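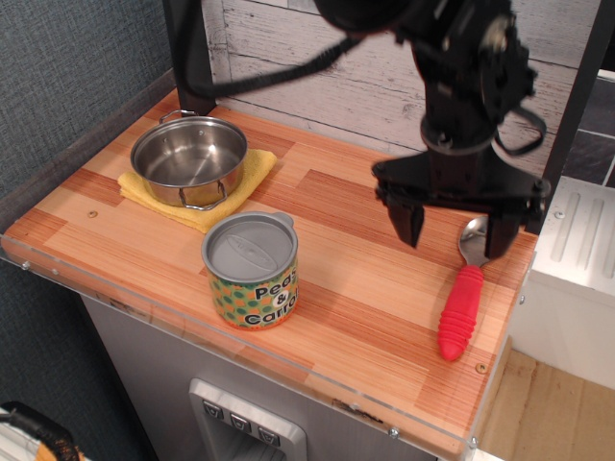 Plerell arm at the toy kitchen, fingers over the bowl end of the spoon.

Mar 5, 2023
Plerell trial kit, bench notes

Dundavstead want a yes or no on the kit in April. My answer so far is "not at that price." The brochure promises kitchen pick and place with "no tuning." I have been tuning.

Setup as supplied: arm, two-finger gripper, control box, license for 300 episodes. Jirayu did the mounting and I did the configuration. The quick start guide skips the homing step and then refers back to it on page 6. Support replied with a link to the same guide.

Counter layout is pot on the yellow cloth, Peas & Carrots can near the middle, something red and ribbed to pick up. Shiny pot left in on purpose. Plerell's own demo video uses matte dishes throughout and I want to know why.

The fingers are two black things with a lot to do. I'd like to see the optional soft pads before anyone signs, but they are quoted separately, 433 for the pair, and the sales sheet calls them "recommended." Recommended by whom?

Approach from the left, gripper down beside the pot. I don't love the clearance there. Fongchan thinks it's fine. We disagree and have written both opinions on the whiteboard.

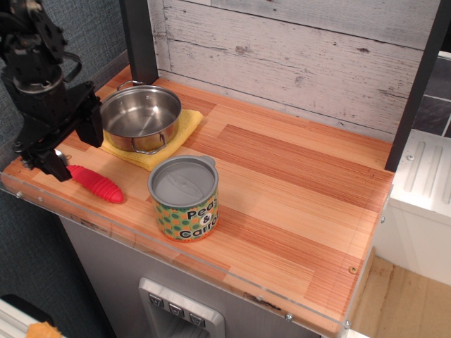

Open items

- Ask Plerell what counts as an episode. If an aborted run uses one up, 300 is a small number.
- Get the test conditions behind their "100 percent repeatable" line. Repeatable to what tolerance?
- Fongchan to write up the cable routing. I want more slack at the wrist before we raise the speed limit.
- Compare with the Cho quote, same tasks, same counter. Stondstead still have the older Cho unit and might lend it.
- No purchase order until the first two are answered in writing.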